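Last updated: 24 October 2025
Reading time: 4 minutes

Moving a Reference Library Without Closing It: An Interview with Gráinne Breathnach

When the Skekham Institute decided to give up its annex, the reference collection had to be brought into the main building during the academic term. The collection held 1,761 boxes of local records, among them parish surveys, shipping lists, school registers and the papers of several families. Gráinne Breathnach, Head of Collections, was asked to plan the move and to keep the reading service open while it took place. She spoke with the Institute's newsletter in her new office on the second floor.

Ms. Breathnach joined the Institute from a county archive, where she had overseen a smaller transfer. She described that earlier project as useful preparation, although the two differed in one important respect. "At the county we shut the doors for a month," she said. "In this case the readers were mostly students with deadlines, and closing was never offered to me as a choice."

Planning began with a survey of the shelves. The old catalog recorded the location of each box by bay and shelf, but many boxes had been reshelved over the years wherever there was room. Her colleague Rónán Ó Gríofa walked every aisle with a printed list and corrected it by hand. According to Ms. Breathnach, 1,269 boxes were where the catalog said they should be. The remainder were found elsewhere in the annex, with the exception of 2, which had been on loan to another department and were returned during the survey.

"I was pleased with that result," she said. "People had warned me to expect losses. What we had was a great deal of material one shelf away from its proper place."

We use cookies to improve your experience on this site. By continuing to browse, you agree to our cookie policy. Accept / Manage settings

The boxes were moved in batches of 100. Each batch was closed to readers for a short period, and a notice was posted at the desk and online before the closure began. Requests for closed material were held and filled in the order received. Ruairí Hegarty, who manages the reading room, kept a record of these requests and reviewed it with Ms. Breathnach each morning. When a batch proved to be in heavy demand, it was moved later in the schedule.

Asked what she would change, Ms. Breathnach pointed to the labels. The first set was printed on paper that did not hold well to the older boxes, and staff had to replace a number of them after the first batches had been shelved. "I would test the label on the worst box in the building before ordering any," she said. "We tested it on a new one."
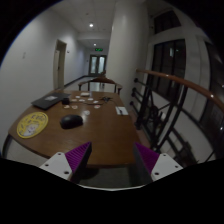 Catalog access was a separate question. Readers had been used to looking up records at terminals inside the annex, and these could not be used once its network was shut off. The Institute chose to place lookup points outside the reading room, so that a reader could check whether a box was available before signing in. The furniture came from existing stock, including a glossy brown table with curved edges that now stands in the corridor with a black computer mouse on top. Ms. Breathnach said that readers had asked for the arrangement to continue, and that she supported the request.

The final batch was shelved in October. Work now turns to the catalog itself, where the corrected locations are being entered by Mr. Ó Gríofa and a graduate assistant, Jordan Parsons. The family papers will be checked first, as their descriptions are the oldest and the least complete. Readers who need a box whose location has not yet been updated are asked to speak to the staff at the desk.

Subscribe to our newsletter for Institute news and events.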